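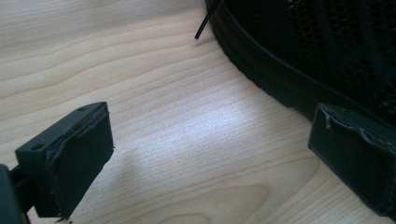
Workshop tips > Teaching by hand

Small tips for showing a task with the hand gripper

Home | Kitchen | Workshop | Teaching by hand | Storage | Write to us

I collect these notes for people who record tasks at their own table, with a gripper held in the hand, and for those who do the same from a distance with a control handle. Most of it I learned by making the mistake first. My own place is a small workshop in Tilik with one long table, so if your table is higher or your lamp is different, please adapt.

The tips are in no strict order. I add new ones at the place where they fit, and sometimes I forget to correct the old one next to it.

Look at the pads before you look at anything else

The rubber on the fingertips wears at the upper edge. First it is only a little ragged, then a lighter gray line shows between the pad and the plastic, and from then the edge peels and small bits stand out at the bottom. A pad in this state can still hold a cup or a box without trouble. I would not use it for thin things such as a cable, a sheet of paper or a coin, because the loose edge folds over and the object sits on the fold.

What I do with a peeling pad:

Cut the loose bits with small nail scissors. Do not pull them. When you pull, the tear goes further in than you want.

Wipe the seam with a cotton stick and a drop of alcohol, and let it dry fully. Then put contact glue under the lip with a toothpick, wait as long as the tube says, and press. I press with a clothes pin and a piece of baking paper between, so that the pin does not become part of the tool.

If the lip opens again after this repair, change the pad. And change both sides on the same evening. With one new pad and one old pad the object turns a little when you close, and you will correct with your wrist without noticing it. Later the robot learns your correction also, and it has no bad pad to correct for.

I cut my pads from the thin rubber sheet that Plelley sells for drawers. It is softer than the original and wears sooner, but it costs little and it can be cut with kitchen scissors. Draw the shape from the old pad before you throw it away. I once threw it first.

Write the pad change in your notebook with the number of the recording. My last change was before recording 988, and when later the jars began to slip in the playback I could see at once which recordings belonged to which rubber.

The table

A pale wooden table is good for this work in many ways. Dark fingertips are easy to see against it, and dark objects too. The weak side is shine. With a lamp straight above, a smooth table gives one wide bright patch in the middle, just where you want to put the object down, and in this patch the grain is almost white. The grain is useful for you, because it helps the picture to understand how the tool moves over the table. So it is a pity to wash it out.

Three things can help, and I use them by mood. Move the lamp to the side, so that the patch goes to a corner where you do not work. Hang baking paper in front of the lamp, well away from the bulb, and only with an LED that stays cool. Or clean the table with a damp cloth and no polish at all. Polish is the worst. After one good polishing I had to wait almost until May before the table looked dull enough again.

Do not cover the table with a plain white cloth. I tried it. The cloth moves together with the object and there is no grain to see any more. If you must cover, take something with an uneven pattern and tape it under the edge, not on top.

Black things

Black mesh is difficult. Bags, office baskets, speaker covers, the backs of some chairs, all of them look like one dark mass with small sparkles in it, and the sparkles jump each time your hand moves. If the mesh thing is part of the task, give it light from low and from the side, so that its rim or border becomes clear. The rim is what you want to aim for anyway. Mesh between two fingers gives way and comes back, and a smooth band keeps its shape better.

If it is not part of the task, decide if it stays. I leave ordinary things on the table in many of my recordings, since a robot will meet a table with things on it. But I move them between the takes, a hand's width or so, or turn them. When the same black object stands in the same corner for 200 recordings, the corner becomes a part of the lesson.

Wires and stiff threads that stick out need a special look. A thin black wire hovering just over a pale table is well visible for you, and still you catch it with the lower edge of the fingertip when you come from that side. Bend it away, tape it down, or begin your approach from the other side. Please do not cut it before you know what it belongs to.

Open wide, then come down

Start each take with the fingers well apart and with free table between them. Hold it like this for a slow breath. It gives a clean beginning, and later when you sort the recordings you find the start without searching.

Then go low before you go forward. Beginners come from above like a bird, and the fingertip shadows fall on the object at the last moment. If you come in low, the shadow is already on the table and it changes less. Keep a little air under the fingertips. When they scrape on wood you hear it, and the pads suffer on exactly the edge where they are already weak.

Close slowly, and stop when the object is held. To squeeze more is a natural habit of the human hand - we feel the object and want to be sure. The robot will squeeze as much as you did.

Lift, wait, place, wait, open. The waits may feel silly but they are short. At the end open as wide as at the start.

When you make a mistake

If you miss the object and catch it at the second try, keep the take and mark it with a small r in the notebook (for "repaired"). These are useful. If you drop it on the floor, or the phone rings and you look away with the tool still in the air, delete it the same day. I kept such takes for "maybe" and in the end I had 3,837 files and no idea what was in the maybes. It took me most of a winter to go through them.

From a distance

With the remote handle many of the same rules are good, but some change. You do not feel the object, so you must see the contact. I put a second lamp low on the left side only for this. When the shadow of the finger and the finger meet at the table, you are down.

The Dridus handle I use has a small delay. It is not a problem if you move slowly and do not correct a movement before you have seen it arrive. If you correct too early, you get a tremble, and the tremble is recorded. When I feel it begin, I take the hand off the handle, count to 9 and start the take new.

Rest your elbow on the table or on a folded towel. A tired arm sinks, and you will see it in the last recordings of the evening, all of them a finger too low.

Also try the task one time with your own bare hand before you drive it from a distance. You notice which side you come from and when you turn the wrist. My recordings became calmer after I began to do this, also for tasks which I believed I knew, such as putting a lid on a pot.

Storing the tool

Store the gripper with the fingers open. If they are closed for weeks the pads stick to each other, and when you open them the weaker one loses its edge. A strip of baking paper between them is enough if your box is too small for open fingers.

Keep it away from the window. Sun makes the rubber hard.

Check the small screws of the fingertips every time you change a pad, by hand, with the short side of the key. Too tight is also bad in plastic. The holes become round and large, and then you need a washer, and the tip stands a little crooked from then on.

My box comes from Skjelbred and was sold for fishing reels. It has a foam floor in which I cut the outline of the tool with a bread knife. The cut is not beautiful. In the small compartment I keep the scissors, the glue, a pencil, two clothes pins and the pad pattern on cardboard, with "left" and "right" written on it, as the two are not the same shape on my model and I have glued them wrong more than once.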